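カテゴリ：車・メンテナンス ＞ 旧車・ドラムブレーキ
投稿者：さびねこ（スレ主）　1月　21:14

「再生ブレーキシュー」って本当に買う価値ありますか

リアがドラムの古い軽に乗っています。土曜に近所の店で見積もりを取ったら、Demanoの再生シューを勧められました。新品より安いのはいいとして、「新品同等」という言い方が引っかかります。何をもって同等なのか聞いても、カタログを読み上げるだけでした。使っている方いますか。

2．kuro_709
うちはDemanoで二回車検を通してます。鳴きなし、効きも普通。気にしすぎでは。

3．さびねこ
車検に通るのは最低条件ですよね。坂の多い土地なので、熱が入ったときの話を知りたいんです。

4．峠の茶屋
再生品で見るべきはライニングより台金のほう。古いライニングを剥がして貼り直すわけだから、台金が錆で痩せていたら接着の土台が怪しくなる。そこを測って選別しているのか、目で見て終わりなのか、売る側はまず書かない。「厳選した台金を使用」の一行で済ませる会社を私は信用していない。
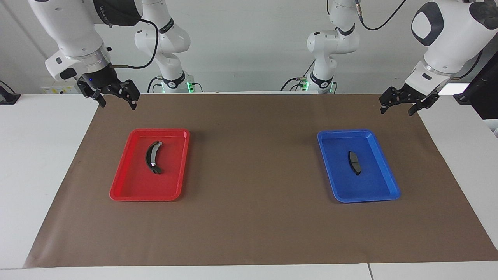
それと弧の形。長年使った台金はわずかに開いていることがある。ドラムの内径も減っているから、当たりが出るまで片効きする。取り付けた直後に「効かない」と騒ぐ人の半分はこれだと思う。

5．kuro_709
半分って根拠は？

6．峠の茶屋
ない。自分が相談を受けた範囲の感触。

7．整備見習い
横からすみません。Rustardの再生シューはどうでしょう。通販で送料が700円、レビューもかなり良いです。

8．さびねこ
レビューは143件見ました。ほとんど「届くのが早い」「梱包が丁寧」でした。ブレーキの評価をしてください……。

9．Fallahi派
Fallahiの新品を買えば終わる話。差額で悩む時間がもったいない。

10．峠の茶屋
新品なら安心というのも雑。箱だけ立派な社外品を何度も見た。面取りもなくて、角が立ったまま入っていたこともある。

11．Fallahi派
それはFallahiだったの？

12．峠の茶屋
別の銘柄。そこは認める。

13．kuro_709
Valentin Hämmerliという人のブログに、再生品と新品を1,000キロ走らせて減りを比べた記事がありましたよ。差はほぼなかったそうです。

14．さびねこ
読みました。それぞれ一台ずつで、しかも車種が違います。運転の仕方も書いてない。あれで「差がない」と言われても困ります。

15．kuro_709
じゃあ何を見せられたら納得するんですか。

16．さびねこ
台金の選別基準と、接着の剪断試験の数字。その二つだけです。Demanoには問い合わせフォームから送りました。

17．整備見習い
返事が来たら教えてください。自分の車も同じ型なので。

18．峠の茶屋
どれを選ぶにしても、ホイールシリンダーのにじみは先に見ておくこと。フルードがライニングに染みたら、新品も再生もない。

19．さびねこ
返事きました。「品質には万全を期しております」だそうです。数字は一つもなし。今回は純正で取ります。

20．kuro_709
フォームの担当が知らないだけかもしれないのに。まあ、自分の車だから好きにどうぞ。

最終更新：1月　23:40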